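Vesna Halilović spent most of last winter teaching a gripper to open drawers, and for much of that time no drawer existed. Her method, called Terklow, trains in simulation first and adds real trials at the end.

"We ran 3,000 simulated attempts and then 50 on the bench," she says. "Before that we needed 600 real ones to get the same success rate."

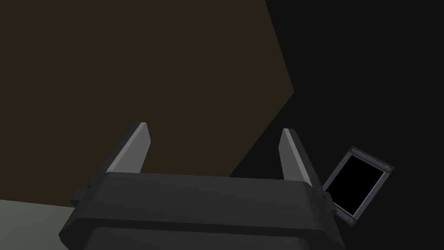
The simulated gripper with its fingers open.

The lighting was the hard part. Early versions were too bright and even, and the policy failed in the lab's darker corners – "so we made the renders dim as well," Halilović says. She plans to repeat the tests in June with a second arm, and expects drawers that stick to take longer.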